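The Great Toy Thinning

Nov 13, 2021

I have moved house three times with the same stuffed rabbit, and I can tell you that he has been packed badly every single time. Once he came out of a crate of saucepans with a lid mark across his face. Once he rode on the dashboard (his idea). So when Paweena Suwannarat offered to show me how she packs up soft toys, I cleared my whole afternoon and brought a sandwich.

Paweena runs Poltach, a tiny packing and storing business she started out of her garage in Zurkau. Mostly she gets called in by people who are moving to a smaller place, or whose kids have gone off to college and left a bed piled with bears behind them. Her biggest toy job was 200 plush animals in one attic. She still talks about that attic the way other people talk about a marathon.

I figured there'd be vacuum bags. Everybody I know swears by vacuum bags! Paweena hates them. She says a plush animal that spends a winter squashed flat never gets its shoulders back, and long pile comes out with creases that take forever to brush. She likes a plain box with real sides, and she likes it a little roomier than you'd think.

Her first rule is a cloth on the table. Any old cloth will do, a bedsheet or a tablecloth you don't love anymore, as long as it's pale enough that you can spot the lint and the stray beads. Then the toys get looked over one by one, in the best daylight you can find. Seams first, then eyes, then the tag. I was given a lint roller and told to make myself useful, and I did, for a good long while, until I got distracted by a duck.

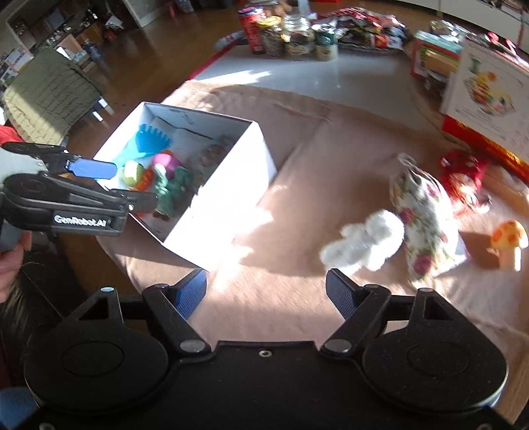

White fluffy toys are the worst, by the way. I'd never thought about it. They pick up dye from anything you lean them on, and Paweena will not put one next to a red one, not for a week, not for a car ride. She wraps them in plain white tissue, the acid-free kind, and leaves the face for last so she can check it's not being pushed sideways. I asked whether old newspaper would do and got a look I won't forget.

The box matters too. She goes for white or pale ones when she can get them, partly because ink rubs off and partly because she can see right into the corners before anything goes in. Big heavy toys on the bottom, lying on their backs. Small ones in the gaps, never jammed. If you have to lean on the lid, you need another box, and she'll say so in a voice that makes you go get one.

Then comes labeling, and this is where she and I are very different people. My boxes say things like MISC and MORE MISC. Hers get a number and a line in a notebook, and the notebook goes back to the client. She's up to 3294 now, counting every box since she started back in May a few years ago, and she can tell you what was in 141 without looking it up (puppets, and one of them was awful).

The sorting part, where you decide who stays out, she leaves entirely to the family. She has seen grown men change their minds over the same giraffe all afternoon. One client, Wei, kept 19 toys out of the boxes after promising to keep two, and Paweena just moved the couch so there'd be a shelf for them.

Before I left she gave me a sheet of tissue and a box for the rabbit, in case I ever move again. I've also borrowed her brush, a soft one made by Prenda for baby hair, and he's looking better than he has in years. The lid mark is still there if you know where to look. He's back on my dresser for now, next to the empty box, and I'm supposed to return the brush by the end of the month.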